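Accueil | Sommaire | Chapitre précédent | Chapitre suivant | Glossaire

Dernière mise à jour : septembre

CHAPITRE 6

La chaussure de trail : comprendre ce que l'on porte avant de courir

Mathis Gilbert

Il y a dans toute carrière de vendeur en magasin de sport un client que l'on n'oublie pas, et le mien est entré un matin de septembre, vers dix heures, avec sous le bras une paire de Plimard encore pleine de boue séchée. Il la posa sur le comptoir avec beaucoup de délicatesse, comme on dépose un animal blessé, et me demanda pourquoi des chaussures si confortables sur la route du canal lui avaient fait passer la plus mauvaise journée de sa vie dans les bois de Birhane. Je lui ai répondu ce que je savais à l'époque, c'est-à-dire assez peu de chose : que la semelle était lisse, que le terrain ne l'était pas. Il est reparti avec un autre modèle et je crois qu'il en a été content, mais sa question m'est restée, et ce chapitre est en quelque sorte la réponse que j'aurais aimé pouvoir lui faire ce matin-là.

Dans les chapitres qui précèdent, nous avons parlé longuement du pied, de la foulée et de la chaussure de route. Vous savez donc déjà distinguer une tige d'une semelle intermédiaire, vous savez ce qu'est un drop (la différence de hauteur entre le talon et l'avant-pied, pour ceux qui auraient sauté le chapitre 3, et je ne leur en veux pas) et vous avez appris à mesurer un pied en fin de journée, quand il a pris un peu de volume. Tout cela reste valable quand on quitte le bitume. Ce qui change, c'est l'ordre des priorités.

Ce que le sentier demande

Sur route, le pied répète à peu près le même geste des milliers de fois. Le sol est régulier, et l'on peut se permettre de construire une chaussure entière autour de ce geste. Sur un sentier, il n'y a pour ainsi dire pas deux appuis semblables : une racine, puis une plaque de terre, puis une pierre inclinée vers la gauche, puis de l'herbe mouillée, qui est à mon avis la plus sournoise de toutes les surfaces. La chaussure doit donc accepter l'imprévu. Elle doit accrocher, protéger les orteils, tenir le talon en descente, et laisser pourtant le pied sentir un peu de ce qui se passe dessous.

Vous devinez que ces demandes se contredisent. Une semelle très protectrice est souvent plus épaisse, donc plus haute, et un pied haut perché se tord plus facilement. Des crampons profonds font merveille dans la boue et deviennent pénibles sur les trois kilomètres de goudron qui mènent au départ du sentier. Je dis volontiers à mes élèves que choisir une chaussure de trail, c'est d'abord choisir ce à quoi l'on renonce, et il y en a toujours un ou deux qui protestent, le catalogue à la main ! Les catalogues sont écrits pour vendre, c'est bien naturel. Il faut les lire avec affection et un crayon.

Les essais et ce qu'on peut leur demander

Une bonne partie des chiffres que vous lirez sur les étiquettes vient d'essais menés en atelier. On plie une semelle un grand nombre de fois, on la frotte, on la comprime, on note ce qu'elle a perdu. Chez Corkbridge, par exemple, le protocole de flexion que nous étudierons plus loin prévoit 3 000 cycles à l'avant-pied avant le premier relevé d'épaisseur. C'est un chiffre utile pour comparer deux mousses entre elles, pourvu qu'elles aient été traitées de la même façon. Il ne vous dira pas combien de sorties vous ferez avec vos chaussures, et je vous demande de ne jamais le laisser croire à un client, même quand il insiste gentiment.

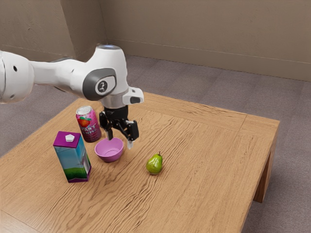
L'accroche : crampons et gomme

On confond presque toujours les deux, alors prenons le temps de les séparer. Le crampon est une forme. Il s'enfonce dans un sol meuble et y trouve un appui, un peu comme le talon que l'on plante dans le sable. La gomme est une matière. Elle adhère plus ou moins à une surface dure, et sur un rocher lisse c'est elle qui fait presque tout le travail. Une chaussure peut avoir des crampons superbes et une gomme médiocre : elle sera excellente dans les labours et franchement inquiétante sur une dalle humide. L'inverse existe aussi, et beaucoup de coureurs des zones rocheuses s'en trouvent très bien.

Regardez également la distance entre les crampons. Lorsqu'ils sont serrés, la boue s'y loge et n'en sort plus, et l'on se retrouve au bout d'un quart d'heure avec une galette de terre sous chaque pied (ceux qui ont couru en plaine argileuse au mois de novembre sourient déjà). Lorsqu'ils sont espacés, la semelle se nettoie mieux toute seule, mais chaque crampon supporte davantage de charge et s'use plus vite sur le dur. Quant à leur orientation, retenez pour le moment que ceux de l'avant sont en général dessinés pour pousser et ceux du talon pour freiner. Nous y reviendrons avec des coupes.

L'amorti et la plaque de protection

La semelle intermédiaire d'une chaussure de trail est souvent un peu plus ferme que celle d'une chaussure de route. On s'en étonne à l'essayage, sur la moquette du magasin, et l'on a vite fait de reposer la boîte. C'est dommage ! Une mousse très souple s'écrase de travers dès que l'on pose le pied sur une arête, et la cheville doit rattraper ce que la semelle n'a pas tenu. Faites donc essayer sur un plan incliné, si votre magasin en possède un, et laissez le client monter, descendre, se mettre de profil, prendre son temps.

Certains modèles ajoutent entre la mousse et la gomme une fine plaque qui répartit la pression des cailloux pointus. La Zondadon, qui nous servira d'exemple tout au long de la première partie, en possède une à l'avant-pied seulement, et pèse 240 grammes dans la taille de référence. Nous la comparerons à la Plimard de mon client de septembre, qui n'en a pas et n'a jamais prétendu en avoir besoin.

La tige et le maintien

Il serait injuste de ne parler que du dessous. La tige, sur sentier, reçoit des coups, des ronces, du sable et beaucoup d'eau. On la renforce à la pointe par un pare-pierres et parfois sur les côtés par une bande collée. Chaque renfort protège, mais chaque renfort retient aussi un peu plus d'humidité et de chaleur. La question de la membrane imperméable revient à chaque session de formation, avec une vivacité qui m'enchante toujours. J'en dirai seulement ceci avant que nous l'abordions pour de bon : l'eau qui entre par le haut de la chaussure, quand on traverse un ruisseau, met bien du temps à ressortir d'une tige qui ne la laisse pas passer.

Le laçage, lui, mérite une vraie séance pratique. Prévoyez deux paires de lacets, l'une plate et l'autre ronde, et une chaussure qui vous est familière. Vous verrez qu'un simple œillet supplémentaire, celui du haut que tout le monde néglige, suffit souvent à empêcher les orteils de venir buter en descente.

Avant de commencer

Je vous propose un petit exercice, à faire chez vous. Prenez une paire qui a déjà vécu, posez-la sur une table et retournez-la. Cherchez les zones où la gomme s'est arrondie, puis celles qui semblent presque neuves. Notez-les sur une feuille, sans chercher encore à les expliquer, et gardez cette feuille jusqu'à la section 6.4. Si vous n'avez que des chaussures de route, elles conviendront très bien.

Munissez-vous aussi de votre carnet de terrain. Le parcours d'étude de Birhane compte 1 425 mètres de dénivelé positif si l'on en fait toutes les boucles, et l'on n'en demande évidemment qu'une seule, la plus courte, à ceux qui préfèrent la lecture à la course. Nous commencerons par la gomme, en section 6.1.

À lire également
Chapitre 3 : Le drop et la hauteur de semelle
Chapitre 5 : La chaussure de route, de la mousse à la foulée
Chapitre 7 : Chaussettes, guêtres et prévention des ampoules
Fiche pratique : Mesurer un pied en fin de journée
Fiche pratique : Nettoyer et sécher une paire après la boue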